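The Things That Collect on a Table

Clear a table in the evening and by morning it has company again. Heike Wunderlich has lived with the same one for years and has stopped fighting it. She keeps a beige cloth on it year round and lets the household come and go on top.

Her rule is simple. Anything left out overnight gets sorted after breakfast: kitchen, bath, toys. Kitchen goes first, as the sink is closest. Toys go last and usually come back by lunch.

Ebbe Hedlund, who shares the house, would rather use a basket. He bought one from Holmgren in May. It filled up in a week and now sits in the hall.

On a typical day the cloth holds a red squeeze bottle lying on its side, a scouring sponge, a purple cube and an orange-yellow plush toy, with no order to any of it.

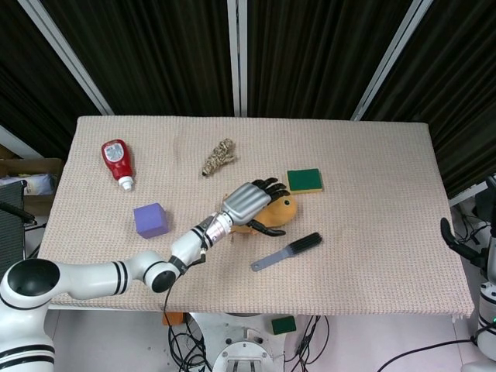 Choosing a cloth

Wunderlich likes a fine texture in a pale color. Crumbs show, so they get wiped up. She washes hers every other week and irons only the middle.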